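Stuten Dressage Girth: Three Months In
Mon 30 December

My mare has opinions about girths. She is a 16.2 hand Hanoverian cross with a forward girth groove and skin so thin she gets rubs from a stiff breeze, and between us we have been through a drawer full of short girths. So when my trainer, Lewis Lamont, handed me a Stuten and said to try it for a week, I said sure and expected to hand it back. I bought my own the next morning!

The shape is what sells it. The front edge is cut way back behind the elbow, much more than on my old Bosemach, and the center widens out so the pressure isn't all sitting in one strip on the sternum. She stopped pinning her ears at me on the second day. By the second week our medium trot had some actual reach in it — I have the test sheets, and the 5.5s have turned into 6.5s. I know some of that is fitness. I still give the girth a little credit.
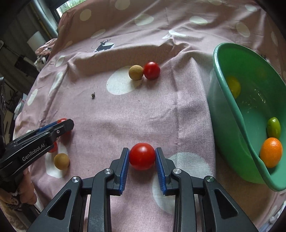

Tomato on the spotted cloth.

The leather is soft right out of the bag and doesn't squeak. I clean it with plain glycerin soap after every ride and condition it every other Sunday, and the stitching is as tight as it was in the fall. The elastic is on both ends and evenly matched, so I can tighten it from either side without pulling the saddle over. Buckles are stainless with rollers, and I can do them up in winter gloves (if you ride in December in Minnesota, you know what that's worth).

Now for the gripes. Sizing runs large. I wear a 26 in everything else and needed a 24, and the chart in the box didn't help me at all. The keepers are snug, too, and for the first few rides I was wrestling the billets through with my teeth clenched. And it isn't cheap. I paid a little over $200 with shipping, and mine came in three days.

My barn friend Mieczysław Duda rides in a Dvořáček and swears by it. We swapped for a weekend. His is lighter and easier to wipe down, but on my mare it crept forward by the end of the canter work, and the Stuten stayed where I put it. 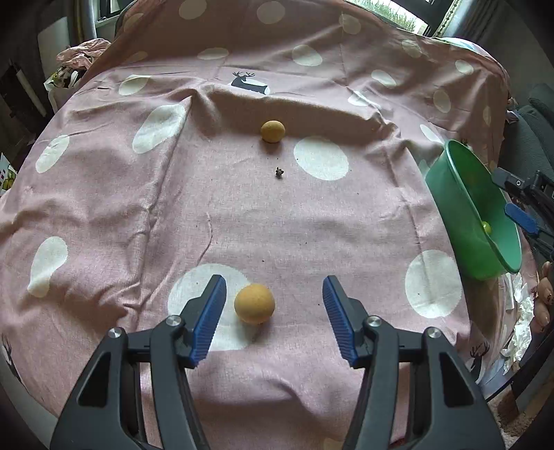 Who should try it

Anyone with a forward groove, a wide barrel or a horse who gets cranky at the mounting block. If your horse goes happily in a straight girth, keep your money and spend it on lessons. Borrow one first if you can, and check the size twice before you order. I'm already eyeing the brown one for my jumping saddle.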